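Sostotar Support
Ticket: Episodes rejected as "blurred" after upload, sweeping task
Product: Zudari Recorder, upload checker
Opened by: Nantana Suksawat (Zonesa)
Assigned to: Uthai Prasertsri
Opened: Tue 10 February
Status: Solved
Priority: Normal

Nantana Suksawat, 9:12 AM

Hi all! First off, the new recorder is a joy to work with. Starting and stopping from the foot pedal has changed our whole day, and the operators keep telling me so.

Now the problem. We're collecting sweeping examples: left arm takes the broom, right arm takes the dustpan, sweep the scrap in, lift the pan, tip it into the bin. The goal for this batch is 1000 good episodes and we're sitting at 969 accepted, so we are SO close. But since we updated the checker, 19 episodes in a row have come back with this:

REJECTED wrist_stream: sharpness below limit (blurred)

I've played them back and they look great to me. The sweeps are clean, the grasps are where they should be, and the head stream passes every time. Same room and same operators as the accepted ones.

What I've tried so far:
- wiped both wrist lenses (microfiber cloth, no spray)
- restarted the recorder, then the whole rig
- uploaded one rejected episode again, same result
- recorded one very slow episode. That one passed!

So speed has something to do with it. I'd hate to tell everybody to sweep in slow motion though, because the policy will learn to sweep in slow motion too.

Uthai Prasertsri, 9:40 AM

Hi Nantana, 969 is a terrific number, let's get you over the line. Could you send me:

1. the checker version (bottom of the upload page)
2. your task profile name
3. a few stills from the rejected episodes, at least one of them from a wrist stream

And please don't delete the rejected ones. If the files are fine we can run them through again on our side.

Nantana Suksawat, 10:05 AM

Nothing deleted, all of them are in the Yensuk folder you have access to. Checker is the newest one, it updated itself overnight. Task profile is "sweep_floor", which Nii copied from "tabletop_pick" back in September and then edited. Stills: 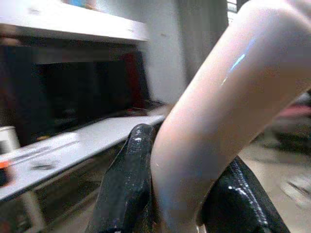
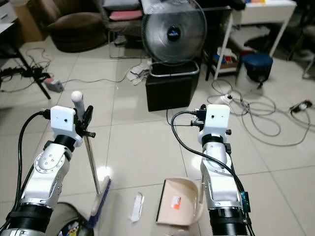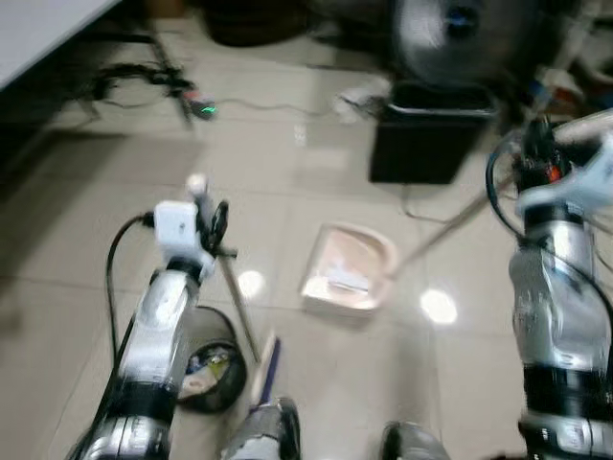
Attachments, in order: wrist stream; head stream, scrap on the floor by the dustpan; head stream, dustpan held in the right gripper.

Nantana Suksawat, 10:11 AM

Forgot to say, the wrist one is my favorite for showing what I mean. The fingers and the pink thing they're holding are pretty sharp, and the whole room behind them is smeared sideways. For learning a grasp I'd take that any day.

Uthai Prasertsri, 10:48 AM

These are super helpful, thank you. I think your wrist still gives it away. The checker scores sharpness over the full picture, and a smeared background takes up a lot of it, so the score sinks even with a crisp grasp in front. On a tabletop task the wrist doesn't travel far and the limit is never touched. With a broom it swings all over the place.

What I can't explain yet is why your first 969 passed. Bringing in Rattana, who works on the checker.

Rattana Thaweesak, 11:30 AM

Hello from the checker side! I pulled three of the rejected episodes and ran them on both the old version and the new one.

Old version: averages the sharpness score over the entire episode. All three pass easily.
New version: takes the lowest one-second window and rejects on that. All three fail, and always during the sweep or while the pan is being lifted.

The change was made for tabletop profiles, where one bad second usually means a knocked camera. It was meant to apply only to those. Your profile still carries the tabletop tag inside it from when it was copied, so the checker treats your floor sweeping as a tabletop job. Nice catch on the slow episode by the way, that sent me straight to the window code.

To fix it:

1. Open the task profile in the editor.
2. Under General, change Task family from "tabletop" to "mobile / floor".
3. Under Checks, set Sharpness area to "gripper region" for the wrist streams. Leave the head stream on "full picture".
4. Save it under a new name. Profiles already used for an upload are locked, so saving over the old one fails without a message (we have a bug open for that).
5. Send one of the rejected episodes again with the new profile before you do the rest.

Nii Zakaria, 11:52 AM

Copied profile, guilty as charged :) I changed the name, the arm limits and the episode length and never looked at the family field. Doing the steps now.

Nii Zakaria, 12:20 PM

Step 3 is grayed out for me. Family is set to mobile / floor and saved as sweep_floor_b, but Sharpness area won't open.

Rattana Thaweesak, 12:26 PM

Close the editor completely and open it again after the first save. The Checks page only reads the family when it loads.

Nii Zakaria, 12:34 PM

Got it, works. Sent one episode again... ACCEPTED! Wrist score went from well under the limit to comfortably over it. Sending the other 18.

Nantana Suksawat, 1:15 PM

All 19 accepted!! That puts us at 988, and the operators are already back on the rig at normal speed. I'm thrilled we get to keep these. Several have a scrap that slides away from the brush and has to be chased with a second stroke, and those are the examples we have the fewest of.

One question from Chaiwat Rojanasak, who trains on the data: do the earlier accepted episodes need to go through again with the new profile, or can he mix them?

Rattana Thaweesak, 1:31 PM

He can mix them. The profile only changes how the checker judges an upload. The recorded streams, the joint data and the timing are untouched. If he filters by profile name when loading, he needs to list both sweep_floor and sweep_floor_b or he'll be missing the newest ones.

Chaiwat Rojanasak, 1:44 PM

I do filter by name, so thanks for that, I'd have lost them. Added both. Looking forward to training on the fast ones!

Uthai Prasertsri, 2:10 PM

Wonderful. I've added a note to the help page on copying profiles, and the silent save failure is linked to this ticket so you'll all get a message when it's fixed. Marking as solved. Reply any time to reopen, and good luck with the last 12!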